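The Lid Situation

I own 67 food containers. I know this because in May I moved to an apartment in Drorkbridge with one kitchen cabinet that closes properly, and I had to choose what deserved it. The containers won. The plates live on top of the fridge.

My old system was a drawer full of round tubs and the lids of other round tubs. The new one is the kind with the clips, and I have become tiresome on the subject.

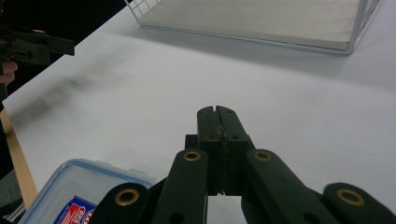
Blue rim, white table, no soup on either so far.

The blue seal is what sold me. I once carried curry to work in a tub from Chiang, the discount place by the station, and my bag smelled of cumin until it was retired. A rim you can see is a rim you can check. I check it at the door, then again on the stairs, like a person with a stove.

Clear walls help too, up to a point. Everything goes vague through them, so you get patches of color and have to make your own guess about lunch. I've opened what I took for carrots and met last week's sweet potato. Labels would fix this. I bought labels. They are in a container somewhere.

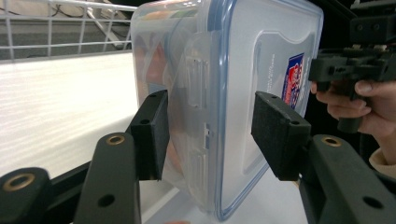 What I'm Getting Rid Of

Anything stained orange. Anything whose lid has to be held on with a rubber band. The giant one from my Cendico phase, when I thought I would bake bread and needed somewhere to keep 2000 grams of flour. It currently holds batteries.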